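Floor Staging and Small-Part Recovery: Notes from the Girkelus Workroom

The spring changeover at Girkelus moved 1,607 items between the storage room and the main workroom. Most of them were chairs, bins, boxes of paper and table parts, and most went where the plan said they should. The remainder ended up on the floor, and this item deals with them.

Readers at the Gostivham site will be doing the same changeover in May. The procedure below is the one used at Girkelus in April, with the corrections made during the work. It replaces the short note in the previous issue, which gave the wrong order for steps two and three.

Why the floor is treated as a work surface

During a changeover the tables fill first. Once they are full, items go down on the tile, and from that point the floor has to be managed the same way as any other bench: with a boundary, an order of work and an end state. At Girkelus the floor had no boundary on the first morning. Furniture was set down wherever there was room, and by 11:30 it was not possible to tell which parts were waiting to be moved and which had already been checked.

The fix was simple. The open area next to the curved wooden table was assigned as the working zone. Chairs and stools went to the far side of it. Boxes of papers were kept beside the stools, because they are heavy enough to stay put and do not roll. Anything loose and smaller than a shoebox had to be picked up and sorted before any more furniture came in.

The marbled tile makes small parts hard to find. A cream or pale gray part is visible from directly overhead but tends to vanish at a low angle, especially where the ceiling lights reflect in the polish. Clear parts are worse. Two clear shelf pegs were missed in three separate passes and were found only after the lights on one side of the room were switched off.

Sorting classes

Loose items were sorted into 3 classes.

Class A: parts that belong to a known piece of furniture and can be refitted at once. Chair foot caps, drawer runners and table clips fall here.

Class B: covers, lids and housings whose parent item is not obvious. These are held until the furniture count is finished.

Class C: long stock. Metal bars, rails and trim lengths. These are not stored with small parts under any conditions.

Class B took the most time. Plastic lids from the older Kiani storage boxes are close in size to the Astine seat covers, and both have yellowed with age to nearly the same color. The two can be told apart by the underside: the Kiani lid has a continuous rib around the edge, and the Astine cover has four separate pads. Check the underside before assigning a bin. Do not sort by color.

Pickup procedure for flat plastic parts

Flat parts with rounded edges are awkward to lift from polished tile. They slide ahead of whatever is pushing them, and pressing down on one edge can crack an older lid. The following sequence was adopted after the second broken lid.

1. Clear the approach. Stand square to the part with both feet behind it and nothing between you and the near edge. Cables count as obstructions, including any that hang from the table.

2. Note the tab. Most of the covers have a raised tab on one side. Turn the part, if it needs turning, so that the tab faces away from you.

3. Close in on the near edge from left and right at the same time. Contact from one side only will spin the part. The two points of contact should be low and close together. 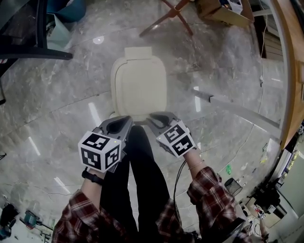
4. Raise the near edge first. Lift until the underside can be read, then decide on the class. If the part flexes noticeably, put it back down and slide a sheet of card under it.

5. Place the part tab up in the bin. Parts stacked tab down catch on each other and come out in pairs.

6. Look again at the spot where the part was lying. Screws and foot caps were found under flat covers several times during the changeover, and a second look takes only a moment.

Steps two and three are the ones reversed in the previous issue. Turning the part after contact is what caused most of the sliding.

Handling of long stock

Metal bars were the main trip hazard. A bar lying diagonally across open tile takes up more usable floor than its size suggests, as nothing on wheels can pass it in either direction. The rule at Girkelus is now that bars lie parallel to the nearest wall, with both ends against something fixed, and that they are removed at the end of each session.

In practice this rule was the one most often ignored. Bars were set down at an angle because that was how they left the hand. A strip of masking tape on the floor, laid along the wall, improved matters considerably. Gostivham has longer bars and less wall, and will probably need a rack.

Cables

White cables dropped from table edges to the floor are easy to miss on pale tile. The recommended practice is to coil the slack and hang it from the table frame before any floor work starts. Where a cable must stay connected, run it down the table leg and hold it with two ties, one at the top and one near the foot. Do not run it across the working zone under a mat. The mats in the storage room have lost most of their backing and move underfoot.

Containers

The open cardboard boxes were adequate for papers and unsuitable for everything else. Small parts work their way under the bottom flaps and stay there when the box is emptied. Hard plastic bins were better. Colored ones were easiest to locate once the room was crowded, and the class letter should be written on two opposite sides - a letter on one side only is always facing the chair.

Bins should stand where they can be reached without stepping over stock. At Girkelus this meant moving them twice on the first day. After the second move a rectangle of tape was put down for each bin, and they stayed in place until the end.

Counts

Of the 1,607 items on the list, 1,024 were furniture or complete storage units and needed no sorting. The rest were parts, covers and stock. Counts were taken at the end of each session and entered on the paper sheet first, then copied to the shared file. Copying was done by a different person from the one who counted, and this caught two transcription errors.

Unmatched Class B parts are being held in the storage room on the lowest shelf. Most are lids. The parent boxes may have gone to Gostivham in the previous changeover, so that site is asked to check for Kiani boxes without lids before ordering replacements.

Changes for the next changeover

Tape the working zone before the first item is moved. On this occasion it was done on the second day, and the first morning's work had to be repeated in part.

Bring stools in last. Their legs splay wider than the seat, and a row of them takes up more floor than the plan allows. The plan used seat dimensions. It has been redrawn using the footprint of the legs.

Keep one side of the ceiling lights on a separate switch for the final floor check. Walk the room once with all lights on and once with half of them off. Reflections shift between the two passes, and parts hidden in the first are usually visible in the second.

Order card sheets in the larger size. The small ones were too narrow for the Astine covers.

A printed copy of the pickup sequence will be posted inside the storage room door at both sites. Corrections should be written on the copy itself, with the step number, and will be collected before the next issue.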